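Stedetari bench log, Castthorpe shared workshop
Ticket: right gripper stops short when closing
Status: open, much happier than last week

Picked this up again on Tuesday evening. We're trying to get the two arms to open a phone box between them, one holding and one pulling, and I still grin every time they wake up together. The fault is on the right side. Ask it to close and it stops a bit short, then the controller reports a stall and both arms freeze.

Things tried so far:

Swapped the motor leads left to right. Fault stayed on the right, so the motor driver is off the hook.

Turned the closing force up from 200 to 300. Stalled in the same place, only louder. Put it back to 200.

Checked the cable by the wrist. I was sure it was snagging on the turn, but I gave it more slack and nothing changed.

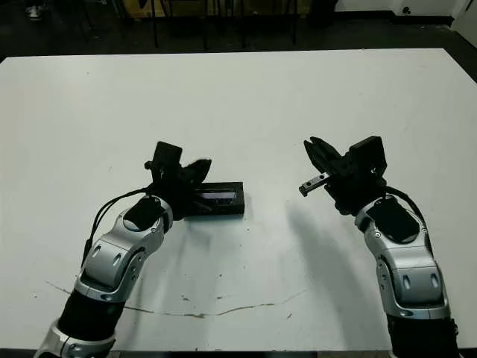

Next I ran the left arm by itself on the holding job, and it's lovely, smooth as you like! Then I went through the settings line by line and found it. The right gripper was still using the travel limit from our old Katell fingers, which were fatter at the tip. It thought it had met something when it was only halfway home. I typed in the new limit, restarted, and it closed first time. I may have cheered.

Ran the open and close loop 300 times with no stall. Almost too good, so I power-cycled and did a few more. Fine.
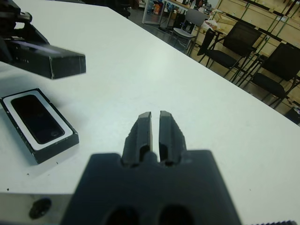 Wrist camera view, black box on the table and its lid held up in a gripper.

Still to do: the Tang config file loads the old limit again if you start from the saved profile, so please use profile 2 until I've fixed that. I also want to try slower lifts with the lid. If you get a stall on profile 2, add the time and the last line of the controller log here.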